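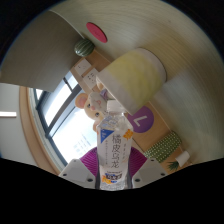

橘皮乌龙 (tangerine peel oolong), the one I get through daily

Where do I keep a drink bottle on a tiny desk by a window?

Nermina Janevski
June 11, 2023

Moved to desk 7 at Sandbridge in May. Grey-green top, partition each side, window ledge at the back. Nice light. No room. Usable bit is 46 cm deep once the laptop's down and I'm not giving up my stuff: succulent in the white pot, the pink animal, the tall green cactus, plush mouse. They stay.

Trouble is the bottle. Tall, skinny, goes over if I look at it wrong. Have knocked it 2 times already, lid on luckily. If I put it up near the window it's warm by lunch and tastes like a wet jumper. Floor is no good, chair wheels. Bag no good, I forget it's there and go thirsty all arvo.

Also worried about the plant copping a spill. And is the label going to fade or whatever, don't really care but curious.

Not allowed to screw or stick anything to the partitions. Cheap ideas please. Typing this between calls so sorry for spelling.

Teodora Nedeljković

Back left corner, hard up against the partition. Done.

Longer version. You want it somewhere your elbow doesnt go. Right handed? Then left side, behind where your hand rests. Mouse hand does most of the knocking, in my experience, plus the charger cable. Run the cable down the other side.

Figurine next to it as a bumper. Sounds silly, works ok. Plant goes toward the middle, a bit away from the bottle so you're not dragging the bottle through the leaves every time you want a sip. Pointy ones scratch too. Tall thing furthest over, otherwise it blocks the short plant from the light and you end up reaching round it.

Sun: depends which way your window faces. Watch where the patch of sun lands mid morning and again after lunch, keep the bottle out of both. If the whole desk gets it, wrap a tea towel round the bottle or just buy smaller bottles. I wouldn't leave an opened one there all day anyway, tea goes funny. Fridge it and pour a cup.

For the tipping, a bit of rubber mat under the base. I've got a Tsuchiya coaster, 9 cm across, cost next to nothing. Any non-slip shelf liner cut to size does the same job and it peels off, so no drama with the partitions rule.

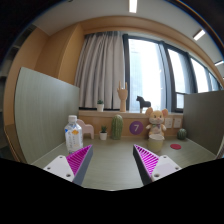
Can you water a succulent with leftover cold oolong?

Plain water is the better choice. Bottled tea can have sugar or flavouring in it, check the ingredients, and sugary stuff in the pot brings gnats. If a splash goes in by accident just flush it through with water and let it drain properly. Only water again when the soil's dry right down.

As for the label fading, might do, after months. You'll have drunk it by then.

Skallach

just use a mug lol

Nermina Janevski

Thanks Teodora. Shuffled it all round this morning. Bottle's in the left corner, pink guy next to it, cactus across near the 7 sign. More elbow room than I expected. Cut up some shelf liner from home for underneath, looks daggy but its stuck down well enough. Will report back on the warm tea problem, so far cloudy.

Skallach, mugs got banned after someone's coffee went into a keyboard. Lids only.

Teodora Nedeljković

Oh good. One more thing, pull the bottle forward when you grab it, lift second. Sideways swipes are what takes the plant out. And wipe the ring off the desk when it's been in the fridge, condensation sits under the liner and goes manky.

Skallach

ok fair. get one of those Skivis clip cup holders then? hangs off the desk edge, no screws. mine held up fine, but check the thickness of your desk first, had to return 2 before I got one that fit
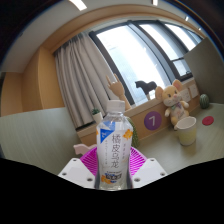
More in Small Desks

Keeping a cactus alive on a window ledge in winter
Cable keeps sliding off the back of the desk, help
Best cheap non-slip liner that doesn't leave gunk
How much stuff is too much stuff on a shared desk?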